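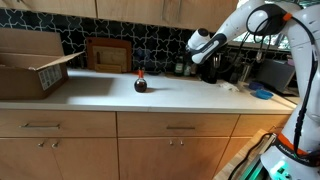
Every kitchen-packing guide swears the counter can be cleared in two hours. I doubt it. Zendthorpe's moving checklist allows one carton for the whole worktop, and I'd like to meet whoever wrote it. An open cardboard box at the left end, shipping label still on the front, is supposed to take the cutting boards leaning on the tile, the green bottles at the back and the little round one with the orange-red spout lid. Boards, maybe. I wouldn't put glass in with them without a lot of paper.

Trudy Tautahi says spout lids travel fine if you tape them. Mine leaked on the last two moves, tape and all.

The checklist also wants bottles packed first. I'd leave them for the last morning, upright, in a carton of their own.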